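Tarholm G2 parallel gripper model, reviewed in simulation

Aldana Sepúlveda
January

The Tarholm G2 is a two-finger parallel gripper with linkage-driven outer fingers and flat inner plates. Tarholm sells the hardware and, separately, a simulation package containing the meshes, collision shapes, joint limits and a reference controller. This review covers the simulation package only. I do not have the physical gripper and can't say how closely the contact behavior matches it.

The comparison unit is the Cellov Pinch, which our group has used for two years in the same kitchen environment. Both were mounted on the same simulated arm, with the same wrist camera model and the same controller gains except where noted.

Package contents and installation

The download unpacks into three folders: visual meshes, collision meshes and controller code. The visual meshes are detailed, down to the screw holes in the plates. The collision meshes are convex hulls, one per link, and they are well made. The inner plates get flat boxes, so the contact normals on a grasped object are stable. Cellov ships a single hull per finger that includes the knuckle, and objects near the palm get pushed outward by geometry that isn't visibly there. We replaced those hulls by hand when we first adopted the Pinch. No such repair was needed here.

Installation took one edit. The joint description names the passive links in an order our loader doesn't accept, and it fails with a message about a missing parent. Moving the two coupler entries above the finger entries fixes it. The manual does not mention this.

Wrist camera placement

Tarholm supplies a camera mount frame on the back of the palm. With the default offset the fingers take up the bottom strip of the view and everything above it is workspace. The Cellov frame is set farther back and shows more of the fingers, at the cost of a smaller target. For approach planning from the wrist view I prefer the Tarholm offset. For checking whether a thin object is seated against the plates, the Cellov view is easier to read.

Render quality is limited by our own settings. Shadow map resolution was kept low for speed, and curved surfaces pick up stepped shadow edges. Neither gripper is responsible for that, but it matters if you train a policy on the images, and the numbers below should be read with it in mind.

Handle grasping

Most of the test time went to kettles. A kettle handle is a useful target for a parallel gripper: a curved tube, close to a large round body, with limited clearance behind it. The approach was along the handle from outside, jaws open, plates on either side of the grip section, then close and lift.

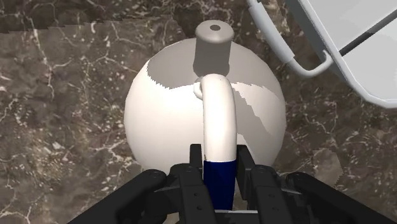 Tarholm G2 at the kettle, wrist view. Jaws open with the navy section of the handle between the inner plates.

I ran 200 attempts per gripper with randomized kettle position and yaw. I am not publishing success rates as a ranking, as the grasp pose generator was tuned on the Cellov unit and has a bias I couldn't remove. The failure types are more informative.

With the G2, the common failure was rotation after closing. The plates are flat and fairly narrow, and a round handle held between them can pivot about the closing axis when the load is lifted. The kettle then swings until its body meets a finger. Raising the pad friction coefficient reduced this, but past a point the value stops being plausible for any real pad. Moving the grasp point closer to the center of mass helped more.

With the Pinch, the common failure was early contact between a fingertip and the kettle body during approach. Its fingers are thicker at the end. Once closed, it held orientation better than the G2, presumably due to the longer pads.

The outer links on the G2 need attention. They swing outward as the jaws open, and at full width they extend well to the sides of the plates. In a cluttered counter layout they will touch neighboring objects before the plates reach the target. The fix is to limit the opening to what the target needs. The reference controller accepts a width command, so this costs one line, but the default is full open and the default is what most people will run.

Controller

The reference controller offers position and force modes. Position mode behaved as documented. Force mode oscillated against stiff objects at our usual step size. Increasing the solver iterations from 2 to 6 stopped the oscillation and slowed the simulation noticeably. Cellov's controller has no force mode at all, only a current limit, and it was stable throughout.

There is a soft-close option which ramps the commanded force over a set number of steps. I recommend turning it on. With it off, light objects get knocked out of line by whichever plate arrives first.

State reporting is good. The controller publishes plate separation directly, and you don't have to recover it from the joint angles. Grasp detection based on separation was reliable for handles and for box-shaped objects, less so for anything thin enough to be near the closed position.

Stability over long runs

I left the G2 model cycling open and closed for 4000 cycles with no object in the jaws. The coupler joints showed no visible drift and the plates stayed parallel. The same test with a rigid block between the plates produced a small, steady penetration that did not grow. An earlier Murnania gripper model I tested under the same conditions came apart at the linkage, so this is worth reporting even though it is the expected result.

Documentation

Thin. The joint limits are given in a table, the inertia values are not explained, and the force mode units are stated in two places that disagree. The file headers have the correct ones. Anyone using the Oláh loader in place of ours should note that it ignores the passive joint damping and needs those values set after import.

Summary of findings

Collision geometry: G2 clearly better.
Wrist view on approach: G2 better.
Clearance near large round objects: G2 better at the tips, worse at the sides when fully open.
Holding orientation under load: Pinch better.
Controller features: G2 better, with the step size problem in force mode.
Documentation: Pinch better.

I have moved our drawer and box tasks to the G2. The kettle pouring task stays on the Pinch until there is a longer pad option, or until I get time to model one. Corrections from anyone with the physical unit are welcome, particularly on pad friction.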